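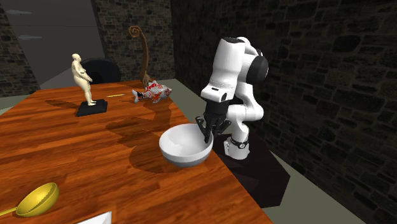

Speaker notes: Planning an arm cell purchase when most of the early work is in simulation
Slot: 27 minutes plus questions. Slides 1 to 9.

Slide 1. Title
Say who I am and that I hold the equipment budget at Revwood. I don't write the control code. Thank Archana Dhillon for the slot. The talk covers one purchase: a single arm, a gripper, a mount and the computers to go with them. The supplier negotiation is outside the scope, so please don't ask for unit prices.

Slide 2. Starting position
The request came in February from Eun-ji Geum as a single line: "arm and gripper, delivered before summer". No mount, no spares, no installation. I sent it back. This is normal and no criticism of her; the research side thinks in tasks and the finance side thinks in lines.
We agreed to spend nothing on hardware until the tabletop tasks had been run in simulation and we had a list of what the results did and did not depend on.

Slide 3. What simulation is good for in a budget
Reach. Mounting height relative to the table. Which side the arm stands on. Clearance between the fingers and the thing being picked up.
It is cheap to move a pedestal in software. Moving one that has been bolted to a concrete floor means a contractor and a new floor survey.
Pause here. People usually want to write down the next point: budget for the mount separately from the arm, and don't fix its position until the reach study is signed off.

Slide 4. What it is poor for
Cable routing. Noise. Finger wear. Delivery times. Anything to do with friction, unless somebody has measured the real material.
Kamrul Selvanayagam will object to the friction remark from the floor. He is right that it can be tuned. The tuning takes staff time, and the staff time has to appear on a line.

Slide 5. Gripper before arm
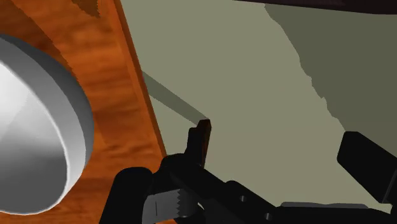

Rims and curved walls drive the choice of fingers. A bowl can be taken by the rim, with one finger inside and one outside, or across its full width, and the two methods ask for different openings. Wide opening costs more and adds weight at the wrist, and that weight comes straight off the payload. So we fix the gripper first, add its mass to the heaviest object, and only then look at arms.
Our order of work:
Object list, with widest and narrowest grip dimension for each
Grip method per object
Gripper shortlist (we had 2)
Payload and reach required at the wrist
Arm shortlist
Mount
If asked why both shortlisted grippers have fingers: suction was ruled out by the object list. Thin handles and small figures give a cup very little to seal on.

Slide 6. Computing
The line most often left out. We ran 1,000 trials per task on a shared machine at Vustumgate, overnight, starting at 7 p.m. so as not to slow down other users. That was acceptable for a reach study. It will not be acceptable once Eun-ji's group starts training on the results, and a dedicated machine is now in the plan.
Decide early whether computing sits under capital or running costs. Ours moved twice and each move cost a month of approvals.

Slide 7. The lines we ended up with
Read down the table, do not discuss every row. There are 14 lines against the original one. Point out these:
Spare fingertips, two sets, bought with the gripper
Guarding and emergency stop, including inspection
Floor survey
Training for four people
Software support, years one to three
Contingency, held by me and not by the project
The arm itself is still the largest line but comes to less than half the total.

Slide 8. Schedule
Grurov, who are doing the mount, quoted first and have the longest lead time. The arm can arrive later than the pedestal; the reverse leaves an expensive crate in a corridor with the warranty running.
Tania Bhuiyan has asked me to mention acceptance tests. Write them from the simulated tasks, using the same objects and the same table height, and put them in the purchase order. A supplier who will not agree to them before payment is unlikely to agree afterwards.
The Âu site will follow the same plan one quarter later, reusing our object list — with its own floor survey.

Slide 9. Questions
Likely ones:
Leasing? Looked at it. The term was longer than the project.
Second-hand? Possible for the arm. I would not do it for the gripper or the safety parts.
Who signs off the reach study? Wilma Halliday, in writing.
Leave the slide up with the table on it. Copies of the blank template are by the door.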